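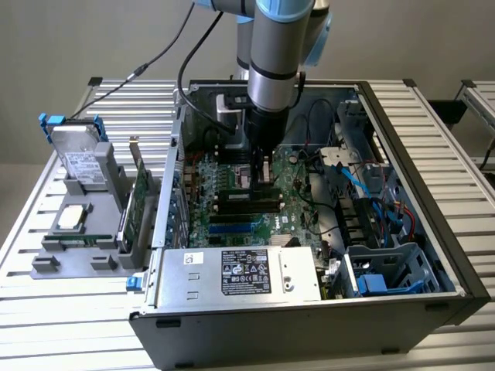
Home Services Equipment Policies FAQ Contact

Search this site Enter keyword Go

Desktop Computer Loans and Returns: Frequently Asked Questions

The Fallska Adult Learning Institute lends desktop computers to enrolled students for home use. The answers on this page apply to students at the Fallska and Prurska campuses. They do not replace the loan agreement, which each borrower signs before a computer is issued. Last revised 3/26/21.

Eligibility and applications

Who may borrow a computer?

Any student enrolled in at least one credit course may apply. Students in noncredit evening courses may apply after the second week of instruction, subject to supply. Staff members should use the staff equipment form.

How do I apply?

Applications are made through Rurar, the student services portal. Select "Equipment," then "New loan request," and enter your student number. Paper forms are available at the Equipment Office in Room 211 of the Bitar Building and are processed in the same order as online requests.

Is there a waiting list?

Yes. The Institute holds 400 computers for loan, and demand is highest at the start of each term. Students whose courses require specialized software are served first. All other requests are filled in the order received. Your place on the list is shown in Rurar and is not given out by telephone.

May two students in one household each borrow a computer?

Yes, provided each student is enrolled and each signs a separate agreement.

What is provided

What is included in the loan?

Each loan includes a desktop tower, a monitor, a keyboard, a mouse, and the power cords. Speakers, webcams, and printers are not included. A limited number of headsets may be requested from the Language Department.

May I choose the model?

No. Computers are assigned according to the software listed for your courses. Borrowers with a documented need for a particular setup, such as a larger screen or a different keyboard, should contact Marianna Marciniak in Accessibility Services before applying. An approved adjustment stays on your record for later loans.

Does the Institute provide an internet connection?

No. Borrowers who do not have service at home may use the study rooms on either campus during posted hours. A student card is required for entry after 6 p.m.
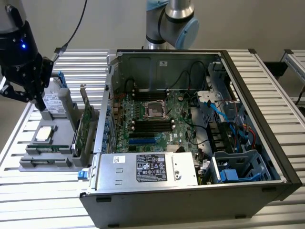

Use and care

May I install my own software?

Borrowers may install software that they are licensed to use and that is needed for study. The Institute may remove any program that interferes with security updates. Games are not prohibited, but the help desk will not assist with them.

May I open the case or add parts?

No. The case must remain closed while the computer is on loan. If more memory or storage is needed for a course, the instructor should submit a request on the student's behalf. Loans returned with missing or substituted parts are billed to the borrower.

Where should I place the computer?

Place the tower on a firm, level surface with open space behind it. Do not set it on carpet or near a heater. Food and drinks should be kept away from the equipment.

What should I do if the computer stops working?

Report the problem to the help desk through Rurar. Include the asset number from the label on your loan receipt and a short account of what occurred, with the wording of any error message. Do not take the computer to an outside repair shop. If the problem cannot be settled remotely, you will be asked to bring the tower only. The monitor and cords may stay at home.

What if the computer is stolen or damaged?

Theft must be reported to the police and to the Equipment Office. A copy of the police report is required. Borrowers are not charged for normal wear or for faults that arise in ordinary use. Charges for other damage are set out in Section 3 of the loan agreement.

Files and privacy

Are my files backed up?

No. Borrowers are responsible for keeping copies of their own work. Every student account includes online storage, and its use is strongly encouraged.

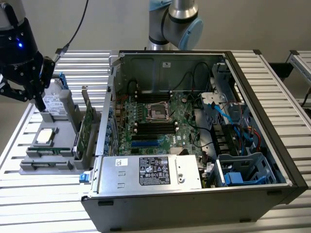

What happens to my files when I return the computer?

All storage drives are erased before a computer is issued again. Erased files cannot be recovered, and the Equipment Office cannot delay the process on request. Please sign out of all accounts and save your work elsewhere before your appointment.

Can staff see what I do on the computer?

The Institute does not monitor the content of borrowers' files or browsing. Computers report their update status and asset number when they connect to the internet. Questions about this practice should be sent in writing to Elie Abou Jaoude, Records and Privacy.

Returns and renewals

When is my computer due?

Loans end on the last day of the term shown on your agreement. Students who withdraw from all courses must return the equipment within 30 days of withdrawal.

Can I renew?

Loans may be renewed for one further term if you are registered for it and have no overdue items. Renewal requests for the spring term open in December.

Where do I return the equipment?

Returns are accepted by appointment at the Bitar Building loading entrance and at the Prurska campus front desk. Equipment may be returned by another person if that person brings a signed note and a copy of your student card. Ask for a receipt and keep it until the loan shows as closed in Rurar.

I no longer have the original box. Is that a problem?

No. Wrap the monitor in a blanket or similar padding for transport.

How do I dispute a charge?

Write to Rebecca Martinelli, Student Accounts, and attach your return receipt. The charge is placed on hold during review and does not affect registration.

Contact the Equipment Office | Copyright Fallska Adult Learning Institute | Back to top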